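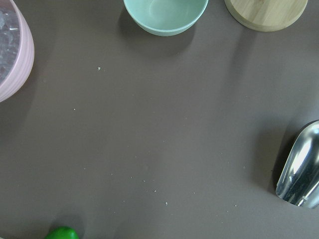

Wrist view, scoop at right, crumbs in the middle

List: trorevar-dev
Date: Aug 1, 2024
Subject: Re: planner refuses to cross an open table

> Running Trorevar with the Bondeo depth plugin on the Parkstead
> bench. The arm picks up the scoop fine if I start it from the
> right. If I start from the left, the planner thinks for a
> while and returns NO_PATH. There is nothing between the two
> places. I have turned the clearance down as far as I dare and
> it makes no difference. Is this the same bug as the one fixed
> in June? Also, the pink bowl comes up as having no bottom, but
> I can live with that.

Same symptom as June, different bug. The June one was a frame mix-up and the fix is in your build, I checked the hash in your log.

Look at the middle of the table. It has crumbs on it. You and I see crumbs. The obstacle layer sees noisy depth points above the plane, and since your config has min_cluster set to 2, any pair of points that agree with each other gets promoted to an obstacle. Your log has 102 of them. Each one is then grown by the gripper radius, and at that stage you own a wall running from the middle of the table down toward the scoop, built entirely out of food debris and optimism.

Turning the clearance down won't help, because the growing happens before clearance is looked at. I agree the docs suggest otherwise. I wrote that page, so I know who to complain to.

Try this, in order:

obstacles.min_cluster: 25
obstacles.min_height_mm: 6
obstacles.grow_before_merge: false

The last one matters most. With merge first, stray points that don't belong to a bigger blob get thrown away instead of fattened up. Leave the height at 6 or you'll start losing the near lip of the scoop, which lies quite low and which you presumably want to keep.

About that scoop. It's polished steel, and the bright streaks on the inside give Bondeo holes in the depth. Your segmenter then splits it into several hopeful little scoops. Turn on hole filling for that class only. If you turn it on for everything it will also fill in the mint bowl, and you will have a very confident mint-colored lump.

The pink bowl is a harder case and I would not live with it. The clear stuff in there sends the depth straight through or off sideways, and "no bottom" means the planner believes it may lower the tool as far as it likes. Until somebody writes a proper handler, give the bowl a fixed floor in the scene file, just under the rim. The Yadav branch has a start on transparent contents using color only. It is slow and it crashes on exit, but the masks looked decent to me.

One more thing in your log: the round wooden thing next to the mint bowl is being labeled "plate" and "table" on alternate updates. Every time it becomes table, the plane fit runs again and shifts a little. Lock the plane after startup (plane.refit: never) and see if the wobble at approach goes away too. I'd bet it does, though I'd also have bet on the June fix.

If you still get NO_PATH from the left after all that, send the obstacle dump along with the log. Wiping the table is also a supported configuration, but please try the settings first, I want to know if the merge change holds up on someone else's crumbs.

--
trorevar-dev mailing list
Please trim your quotes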